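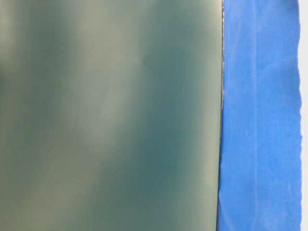 Blue along the edge of the green work surface at Mirnotow's Waltville shop.

I drove out to Waltville in July thinking I'd be good at this. I play video games, I can parallel park, how hard could it be to steer a robot arm through a wiping job? Hard! The folks at Mirnotow handed me the controls, pointed me at a screen and told me to take my time, and I took so much of it that the coffee ran out.

The project is called Jurel, and the idea is simple enough. You drive the arm by remote control, it records every move you make, and later the software tries to copy you. All of you, I should add, including the part where you panic and back up. My first 10 tries were mostly backing up.

What got me was the missing sense of touch. When I wipe a counter at home I never think about how hard I'm pressing, and suddenly it was the only thing I could think about. Too light and the arm just waves at the panel. Too heavy and the motors complain (it's a sort of whine, and everyone in the room looks over at you).

They let me try it the other way too, grabbing the arm and pulling it along by hand, and I loved that. It felt like teaching a kid to hold a paintbrush. I got nine decent passes in a row and was insufferable about it through lunch. The crew still likes remote control better for this job, mainly for keeping people's hands and sleeves out of the camera's way.

By the time I left, the Jurel folder held 945 recordings, and 20 of them were mine. I asked if they'd keep the bad ones. Some of them, they said, and they were already marking which. My shoulders hurt all the way home and I've been wiping my kitchen counter very slowly ever since.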